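Rasudgate grocery cell - setup and upkeep notes
Last touched Tuesday, March 10, 2026

What this is
Notes for keeping the Rasudgate cell going: one arm, one two-finger gripper, one table, one cardboard box, one basket. The job is moving packaged groceries out of the first and into the second. The data card for the recordings lives in the parent folder. Read it too.

Hardware
Arm: Zoteck, black, older than the paint on the wall
Gripper: Barbier parallel jaw, matte black fingers
Controller: Trusta, firmware 18 (do not accept the offer of 19)
Episodes logged on this setup: 1,983

Before you start
1. Power the controller, then the gripper. The other order works until it doesn't.
2. Home the arm with the table clear.
3. Run zero_jaws and wait for the second click. The first click is decorative.
4. Load the box and put the basket to its right.
5. Check max_speed is 600. If it's been set higher, somebody was in a hurry before lunch.

Every 600 episodes
Wipe the fingers with a dry cloth. Check the finger screws and put the labelled hex key back in its drawer, where it has never once been found. Look over the cable for rubbing at the clips.

Known trouble
Error 13 means the jaws closed on nothing. It also means the jaws closed on something thin. The controller has no opinion on which.
Packets drift in the grip if the wrist turns while the arm is still lifting. Lift first, then turn.
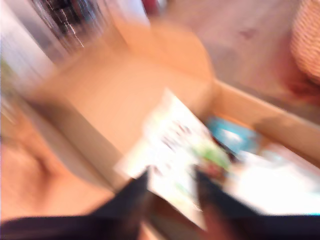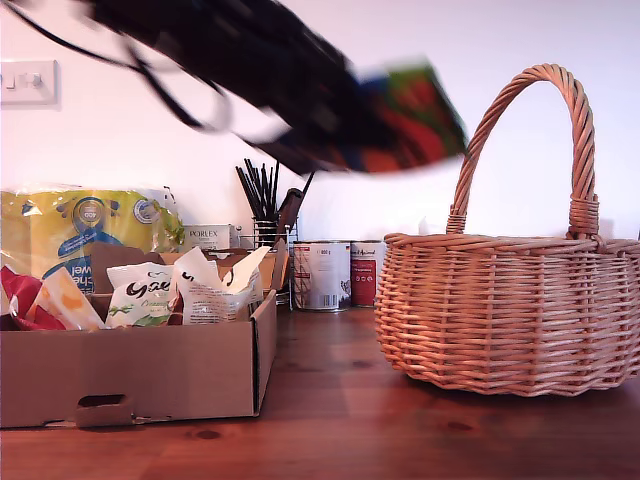

Cable slack is the setting people get wrong most often. Too short and the arm tugs its own connector at full reach; too long and it snags whatever is tallest on the table. Leave a loop like the one hanging from the arm on its way over to the basket, then swing through the whole path at low speed and watch the basket handle, the highest thing you're likely to hook. Re-clip after any change to the home position. The clips were last replaced in June and the spares are in the tin marked Fuses.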